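May 1, 2023

The sweeping set now stands at 600 demonstrations, out of the 1000 we planned for June. All of them are recorded with the hand-held gripper: one person, one tool, one table, no arm. Yufang Liao has done most of the collecting and I have done most of the complaining about file names.

The task is short. Pick up the brush, sweep the white shreds into the dustpan, put the brush down clear of it. A good run is dull to watch. We keep the slow ones too, provided the motion is continuous, and drop any run in which the operator stops to think for more than a couple of seconds. The policy will copy a pause as readily as a sweep.

Start positions matter more than I expected. In the first 100 runs the brush was always placed parallel to the near edge, and the policy trained on them (Trekuda, our third attempt) reached for that pose whatever the camera showed it. We now change the brush angle and the dustpan position before every run, and we record some runs with the pan already full, so that the model sees what the end of the job looks like.

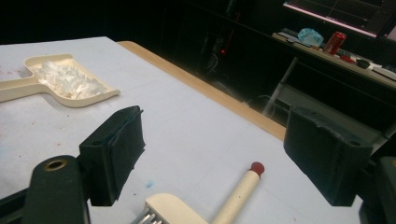

*Gripper view, jaws open. Brush close in with the handle angled away, dustpan at the far left with the shreds in it.*

Two notes for anyone doing the same. First, the handle is a thin round dowel, and a grasp near the end lets it rotate as soon as the bristles meet the table. We ask operators to close further down towards the head. Second, the covering on the finger pads wears. Worn pads change both the grip and the look of every image, so the pad state now goes into the log with each session – a step I left out of the Ibarra set and regretted.

Lighting is the remaining problem. The white sheet is bright, the room behind it is dark, and auto exposure drifts as the wrist turns. I have fixed the exposure for the next batch and will retrain on both halves separately before mixing them.

Open question: whether to keep the background as it is or hang a cloth behind the table. Yufang wants it left alone. I am inclined to agree, at least until the Granport runs are in.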